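**Subject: Re: [harstead-textiles] Pilling on brushed fleece after repeated washing**
From: Irja Huttunen
February 2023 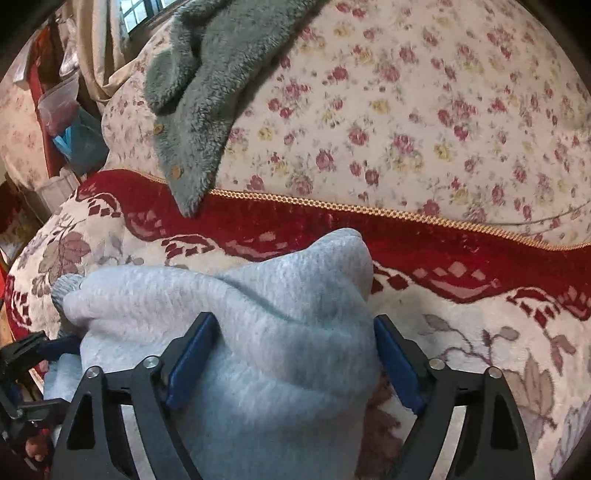
*Light gray heather fleece on a patterned blanket.*

Waqas, replies are inline below. I trimmed the part about the dryer vent, which I have nothing useful to say on.

> Waqas Lodhi wrote:
>
> We have been comparing the polyester fleece from the Trumusora lot with the cotton-blend lot we bought in August. The cotton blend pills less in the first few washes and then catches up. I had assumed fiber content would settle the matter. Is there something in the knit or the finishing that I should be asking the mill for?

Yes. Ask for the yarn type first, meaning filament or spun, and the staple length if it is spun. A spun polyester yarn has free fiber ends all along it. Brushing raises more of them. The ends tangle under friction, form a ball, and the ball stays attached by whatever fibers are still anchored in the yarn. Polyester is strong enough that those anchor fibers don't break, so the pill stays put. Cotton pills too, but the anchors wear through sooner and many of the pills drop off in the wash. A blend gets some of each: the cotton ends help start the tangle and the polyester holds it on.

That would fit a blend that starts out well and then gets worse. I would not read much into a result taken before wash 5.

Second, ask whether the face was sheared after brushing, and whether they have an anti-pill finish on it. "Anti-pill" on a spec sheet can mean a tighter knit, a shear pass, a chemical finish, or some combination. A resin finish loses effect with washing. Shearing and knit density don't wash out. If the mill can't say which one they used, treat the claim as unverified.

> Our wash setup: front loader, warm, normal cycle, full drum, whatever is in the pile that day. Spin at 700.

The mixed load is the part I would change before anything else. Fleece washed with denim or towels is being abraded by the rest of the load, and towels add lint that gets worked into the pills. With a different pile each time you can't compare the two lots at all.

What I use:

- garments inside out, zippers closed
- fleece only, drum half full
- cold water, gentle cycle, liquid detergent
- no fabric softener
- line dry, or tumble on the lowest setting

Powder is fine if it dissolves fully, but in cold water it often doesn't. Softener coats the fibers and flattens the pile; it also makes it harder to see what the surface is doing.

Your spin speed is fine. I doubt it matters much either way compared with the tumbling.

> Spahić suggested rating the garments by eye after each wash. Is that good enough?

It is good enough if you control the light. The usual scale runs from 5 (no change) down to 1 (severe). Put the sample flat on a dark board next to an unwashed piece of the same lot, with one lamp at a low angle from the side. Overhead light hides small pills on pale colors, and heather is harder again – the flecks in the yarn look like early pilling to anyone who has been staring at it too long. Have two people rate separately and write the numbers down before comparing.

Rate the same areas each time. Cuffs, underarm and side seam will always be worse than center back, so keep them as separate columns.

> We have budget for up to 200 swatches if that is a better route than whole garments.

Swatches are better for comparing lots, garments for finding out where the wear occurs. If you cut swatches, overlock the edges or they will shed into the load. I would start with 7 per lot and see how far apart they land before cutting more.

I have no experience with the Plernudent fabric shaver you mentioned, so someone else will have to answer that one. Shaving does remove fiber each time, so leave it out of anything you intend to rate.

Irja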